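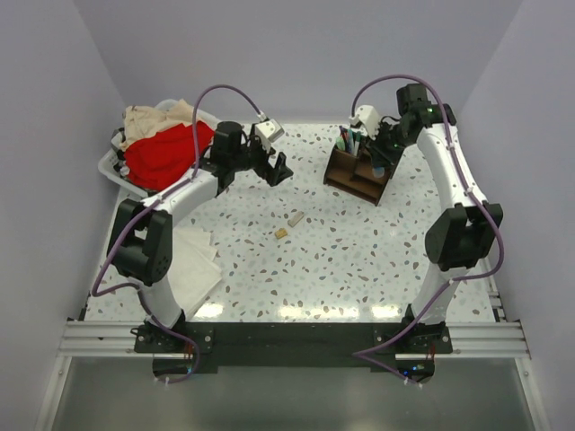

Setting Up a Desk Organizer on a Smooth Tabletop

Last updated Dec 12, 2021

This page covers sorting small desk items into a compartment organizer and keeping the surface around it clear. It applies to open-top organizers with fixed dividers, used on a hard, glossy top such as terrazzo, laminate or sealed stone. Drawer inserts are covered on a separate page.

Time needed: one session for the first setup, a few minutes for each reset.

What you need

- One organizer with open compartments
- Two cloths, one for damp wiping and one for drying
- A small tray or box lid for items waiting to be sorted
- Felt or rubber pads, thin, self-adhesive
- A soft pencil and a strip of paper for the layout

Step 1. Clear the top

Move everything off the table, including the organizer. Put loose items in the tray. Do not sort yet. Items sorted in the hand tend to get put down again in the same place they came from.

Check the surface from a low angle with a light on the far side. On a speckled top, crumbs and paper scraps are hard to tell from the chips in the pattern when seen from directly overhead. From the side they stand out against the shine.

Step 2. Wipe and dry

Fold the damp cloth in four and wipe in straight overlapping passes from the back edge to the front. Turn to a fresh face of the cloth after each pass. Dry the top right away with the second cloth. Water left on a polished top dries into rings that show wherever the light reflects.

Wipe the compartments next. Corners collect graphite dust and eraser crumbs. Wrap one layer of cloth over the end of a ruler and run it along each divider. If the organizer is wooden, use a cloth that is barely damp and leave the piece upside down until dry. Do not soak it.

Step 3. Fit the pads

Stick one pad under each corner of the organizer, set slightly in from the edge. Press each pad down firmly and leave the adhesive to set before loading. Unpadded wood slides on a glossy surface when an item is pulled out at an angle, and grit trapped underneath will scratch.

If the organizer rocks after padding, find the high corner and replace that pad with a thinner one. Do not stack pads. A double pad shears loose under sideways load.

Step 4. Choose the position

Place the organizer on the side of your working hand, with open table left in front of it and in the center. The open area is the working area and should stay open. Leave a hand's width between the organizer and any side wall or panel. Less than that and the outer compartments can only be reached from one side.

The near edge should line up with the table edge. An organizer set at an angle looks fine for a day and then drifts.

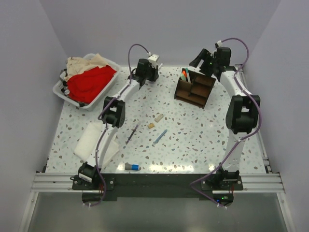

Organizer in position on a speckled top with side and back walls.

Step 5. Plan the compartments

Draw the compartments on the strip of paper before filling anything. Assign by length first, then by how often the item is used.

Long, thin items (pens, brushes, rulers) go in the longest compartment, all facing the same way. Short items go in the smaller ones. Items used every day go nearest to you. Anything used less than once a week should be stored somewhere else.

One kind of item per compartment is the working rule. Two kinds may share if they differ clearly in size or color. Clear and translucent items should not share with anything, and should not be left on the table beside the organizer. They are easily lost against a pale surface.

Step 6. Load

Work from the tray, one item at a time, in this order:

1. Longest items
2. Heaviest items
3. Small loose items
4. Anything left over

Lower each item in; do not drop it. Release when it touches the floor of the compartment. For small pieces, hold by the narrow sides so the fingers clear the dividers on the way out.

Stop when a compartment is 80 percent full. The remaining space is needed to get a fingertip under an item. A compartment packed level with the divider will have to be tipped out to be used.

Step 7. Deal with the remainder

Any item still in the tray after Step 6 has no assigned place. Either give it one and mark it on the strip, or remove it from the room. A "miscellaneous" compartment is acceptable in large organizers only. In small ones it fills first and spreads.

Cloths

Keep the cloths folded in a stack on the side of the table opposite the organizer. Fold each one in half twice, with the folded edge toward you, so that one can be taken without disturbing the others. Wash the damp cloth after each full setup.

Resetting

At the end of the day, return loose items to their compartments in the order of Step 6, then dry-wipe the open area. A full clear with wet wipe is needed monthly on a busy desk. We did ours last in October — the pads had picked up lint by then and two were replaced.

Common faults

Organizer slides: pads dirty or missing. Clean the underside, dry it, refit.

Items jam against a divider: compartment too short. Swap with the next longer group.

Dull patch on the tabletop: cleaner residue. Wipe with plain water and dry.

Dividers work loose: check the glue joints at the base. A drop of wood glue and light clamping overnight is enough for most wooden types.

Text: Anqi Qiu. Checked by Ebbe Tangen.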